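Rason College

Rason College is a public college of higher education in the river town of Skunarska. It teaches 1,152 students, most of whom live within a bus ride, and is known chiefly for the Vemine Scheme, a set of rules on how degrees are planned, paid for and finished. The scheme has been copied by other colleges, usually with the difficult parts left out.

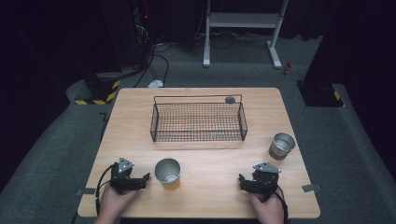 The college takes its name from the Rason flour mill, which stood on the site and whose loading yard is now the car park. It was set up as a night school for mill clerks and began to award its own degrees after a long argument with the regional education office, which held that a town of that size already had a perfectly good railway station and could use it.

History

The night school taught bookkeeping, technical drawing and commercial letter-writing, the last of these well after most firms had stopped sending commercial letters. Day classes were added when the mill closed. The first full degree courses were in accounting, surveying and primary teaching, and these three remain the largest departments. Surveying regards itself as the oldest. Accounting has produced papers suggesting otherwise.

For much of its life as a degree-awarding body the college had a poor record of getting students to the end of their courses. A four-year degree commonly took five or six, and many students left with a good deal of coursework and no certificate. The official explanation was that students had jobs and families. This was true, though it had also been true of the night school, where most people had finished on time.

The Vemine report

The matter was taken up by Athina Pappas, who came to the college as registrar and had previously worked on railway timetables. Her report, named after Vemine House, the annexe where it was written, was presented to the college council on Oct 15, 2000, a Sunday, the council chamber being booked on weekdays for driving theory classes.

Pappas read the files of 111 students who had left without a degree in their final year. She found that few had failed anything of importance. A large share were missing a single course, often one that had been offered only every other year, or at the same hour as another required course, or by a lecturer who had retired. One student had been waiting for a class in soil mechanics that had been listed in the prospectus for 7 years and never taught. The report describes him as "patient".

The report ran to a modest length and had no pictures or foreword. Its main finding, that students could not pass courses that were not running, was received by the council as controversial.

The scheme

The Vemine Scheme came in over the next two academic years. Under it, every new student is given a written plan showing each required course and the term in which it will be held. The college is bound by the plan as long as the student keeps up with it. If a required course is cancelled or moved so that the student cannot attend, the college must offer a replacement without charge, even for a class of one. Classes of one have been held on several occasions. Attendance is said to be excellent.

Students who fall behind meet an adviser and have the plan redrawn. They may do this twice. A third redrawing needs the registrar's signature, and Pappas was known to ask for a reason in writing and then correct the spelling.

A small grant, the Tsoukalas Award, is attached to the scheme. It pays the last term's fees of any student who is on plan and short of money, and was endowed by a family of local timber merchants. The award was at first given at a dinner. The dinner was dropped when it was worked out that it cost more than the grants – a discovery made by the accounting department, which has mentioned it since.

Results

On-time graduation rose in each of the first four years of the scheme and then levelled off. The gain was greatest among part-time students and those who were the first in their families to enter higher education. Surveying improved least, having argued for and won an exemption from the fixed timetable on the grounds that fieldwork depends on the weather. The exemption was withdrawn after a dry spring.

Criticism

Some lecturers objected that the scheme turned a degree into a timetable with a gown at the end, and that students had lost the freedom to wander into subjects they had not planned to study. A review carried out for the council accepted that fewer students now took courses outside their department. It added that under the old system much of the wandering had been done by people looking for the right room.

Others pointed out that the plan takes no account of a change of mind. A student moving from accounting to primary teaching counts as late from the day of the move, however well the new course goes. The rule was softened to allow one change of department in the first year, provided the form is handed in by the end of May. The form is kept in the registry, which closes for lunch.

Campus

Teaching is divided between the old mill offices and a newer block across the yard, joined by a covered walkway – covered, that is, for most of its length. Vemine House is now used for advising and storage. The library holds the Rason mill's business records in full, including a large run of commercial letters, and is open to the public by appointment.

See also

Higher education in Skunarska
Part-time degree
Tsoukalas Award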